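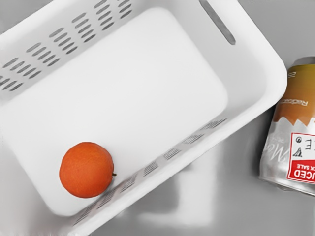

August 10, 2026 – booth audio bench, Flevberg

Came in to find the commentary panel from the Sezer game on my bench with a sticky note reading "crackly sometimes." Ikechukwu's handwriting. Sometimes when, Ikechukwu.

Background for whoever reads this next: complaint is that the color commentator's channel pops on the home broadcast, mostly in the late innings. Play-by-play channel is clean. Producer blames the headset. Headset person (me) blames the producer's cable run. We have been here before, see the June mess.

First thing, listened to the isolated track. Full game, color channel only, which means three hours of Yiğit Soylu responding to things I can't hear. He laughs for most of the fourth at something to do with a mascot and a ladder. Logged 23 pops. None before the fifth inning, most of them in the eighth.

Swapped headsets A and B on the bench, talked nonsense into both for a while. No pops. Wiggled the connector, wiggled the other end, wiggled my chair. Nothing. Cable tests fine on the tester, but the tester also says the known bad cable tests fine, so I've put tape on the tester.

Panel opened up next. Cough button on channel 2 has seen some life. Works out that Yiğit hits it when he's laughing too hard to be on air, which I had taken for professional restraint. Measured the switch: closed reads 32 ohms, and it wanders if you lean on it. Channel 1's switch reads next to nothing and stays there. Dilek says the play-by-play guy has never used his cough button because he doesn't find any of it funny.

So, current theory: worn switch, bad contact, gets worse as the game goes on and the booth gets sillier. Would explain the eighth. Would not explain the two pops in the fifth when he's reading a tire ad in a perfectly level voice. Leaving those for now.

Replacement switch: we have one from Kuron in the drawer, wrong color (green). Fitted it anyway. Pressed it a couple hundred times while on the phone with Saadet about the September road trip. She asked what the clicking was. Closed reading steady afterward, no noise on the recorder.

Saadet wants the old Flomitz mixer on the truck as a spare. I said it hums. She said it hums in tune. Not arguing, but it goes on the truck with a label, and the label will say HUMS.

Also pulled the crowd mic levels while I had the files open. The left one is a good bit hotter than the right. Sólveig moved it closer to the rail for the bat crack and got the bat crack, plus one gentleman in section 317 with views on the bullpen. He is very clear. Asked her to bring it back a seat or two.

To do:

- Panel back to booth before tomorrow's load-in, channel 2 marked as new switch
- Order two more switches, black if they have them
- Record iso on color channel next home game, whole thing
- Ask Yiğit if he rests his elbow on the panel during ad reads
- Find whoever wrote "good" on the bad cable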